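Boletín de la asociación de vecinos Urau, agosto

**El ventilador de mesa, otra vez en su sitio**

En agosto recibimos siempre las mismas preguntas sobre los ventiladores. Dónde ponerlos, cómo limpiarlos, por qué suenan más que el año anterior. Yo he contestado varias de ellas en la escalera, con las bolsas en la mano, y prefiero contestarlas por escrito y con calma. Escribo del modelo pequeño, el de base ancha con los mandos delante, que en nuestras casas se mueve de una habitación a otra durante todo el verano.

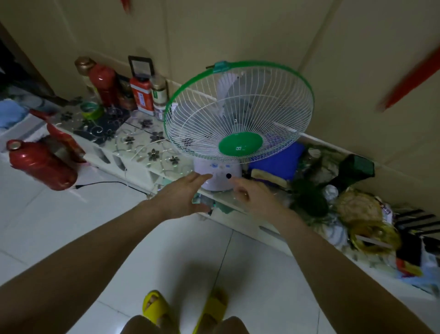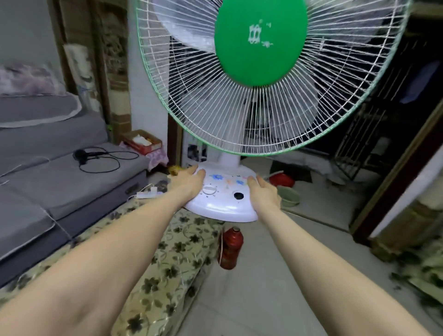
Ventilador blanco con el aro verde, y las manos en la parte baja, donde están los mandos.

## Dónde ponerlo

La base necesita una superficie firme y plana. Un mueble bajo es un buen lugar si queda espacio libre para que la cabeza gire. En mi casa el mueble del pasillo recoge todo lo que no tiene otro sitio: los termos, los botes de té, la cinta adhesiva, los recibos. Cada verano debo decidir si el ventilador vive con estas cosas o si las cosas se van. Este año se fueron los botes y se quedó un termo, que está lleno y pesa lo suficiente para no caerse.

Las bolsas de plástico son el asunto que más me preocupa. Una bolsa vacía detrás del ventilador es aspirada hacia la rejilla y se pega en ella. El motor sigue trabajando, pero ya no toma aire, y se calienta. Lo mismo hacen los pañuelos ligeros y las cortinas muy finas. Dejen detrás del aparato un palmo libre, o un poco más si la cortina es larga.

Sobre la cama o sobre un cojín el ventilador queda blando, por decirlo así. Sé que muchos lo ponemos allí cinco minutos para limpiarlo o para mirar un botón de cerca, y para eso sirve, si está desenchufado. Para dormir con él en marcha pido que lo pongan sobre una silla de asiento duro o sobre una mesilla. En un colchón la base se inclina cuando una persona se da la vuelta, y la tela puede tapar las aberturas por donde respira el motor.

## Moverlo de una habitación a otra

Primero se apaga y después se saca el enchufe, tirando de la clavija y nunca del cable. Luego se toma la base con las dos manos. El cuello es la parte más débil de estos aparatos, y llevarlos colgando de la rejilla acaba por aflojarlo. Yo lo hice así durante tres veranos y el mío ahora mira siempre un poco hacia el techo.

El cable se recoge sin apretar. Conozco la costumbre de enrollarlo muy fuerte alrededor del cuello, pero el plástico se dobla siempre en el mismo punto y allí empieza a romperse. En el suelo, el cable va pegado a la pared. Si tiene que cruzar un paso, es mejor cambiar el ventilador de lugar. El señor Bagheri, del segundo, tropezó el año pasado con el suyo cuando iba a abrirme la puerta, y me ha dado permiso para contarlo con tal de que diga también que no se hizo daño.

## La limpieza

El polvo de la rejilla se ve, y el de las aspas casi no. Se nota cuando el aire llega débil aunque la velocidad sea la más alta. Mi manera de limpiarlo es esta:

1. Desenchufar el aparato y esperar a que las aspas se paren del todo.
2. Poner debajo una tela vieja o un periódico.
3. Abrir las pinzas del borde y quitar la parte delantera de la rejilla. En algunos modelos hay además un tornillo pequeño abajo. Guárdenlo en una taza.
4. Lavar la rejilla en la ducha con agua templada y un poco de jabón de platos. Una brocha de pintor, limpia, entra bien entre los alambres.
5. Pasar un paño húmedo por las aspas, sujetándolas por detrás con la otra mano para no doblarlas.
6. Limpiar la base con un paño apenas húmedo. Alrededor de los botones uso un bastoncillo seco.
7. Dejar secar todo antes de montar. La rejilla tarda más de lo que parece.

Una nota sobre las flores y las letras impresas en la base: se borran con el alcohol y con el lado verde del estropajo. También se borran las marcas de las velocidades. En el ventilador de mi madre ya no se lee ningún número y ella pone la segunda contando los clics. Si en el suyo las marcas ya son débiles, un punto de esmalte de uñas junto a cada posición ayuda mucho a las personas que no ven bien.

## Si hace ruido o no arranca

El ruido más común es el de la rejilla mal cerrada. Aprieten con un dedo en el borde mientras el aparato está en marcha, siempre por fuera, y escuchen si cambia el sonido. Cuando cambia, se apaga, se desenchufa y se cierran las pinzas de nuevo.

Un golpe regular, una vez por vuelta, viene muchas veces de un aspa que roza. Un zumbido sin movimiento es más serio. El motor recibe corriente y no puede girar, de modo que hay que desenchufarlo enseguida. Puede ser solamente pelo o hilo enredado en el eje, que se quita con unas pinzas de cejas y paciencia. Si después sigue igual, tráiganlo a la tarde de reparaciones.

No abran la base en casa. Tampoco usen el ventilador si el cable está pelado o si la clavija tiene una mancha marrón, aunque funcione bien.

## Tarde de reparaciones

Será en el local 161 del pasaje Opoku, la última semana de agosto, a las seis de la tarde. El día exacto estará en el tablón del portal cuando nos confirmen la llave. La sesión dura 90 minutos, y pedimos que los aparatos vengan ya limpios, para usar ese tiempo en los cables y los botones. Shahab Bagheri mirará los motores y yo haré la lista de llegada, como en junio.

La tienda Ringate nos guarda las rejillas y las tuercas de aspas que le sobran. Traigan apuntado el diámetro de la rejilla, medido de borde a borde, y la marca si todavía se lee. Quien tenga un ventilador que ya no quiere puede dejarlo en el mismo local, con su cable, y aprovecharemos las piezas.

Busco también una caja para guardar el mío en octubre. La original se mojó en el trastero y la bolsa que uso ahora no lo protege nada. Si alguien tiene una de buen tamaño, mi buzón es el de la izquierda, al lado del espejo.

*Catinca Munteanu*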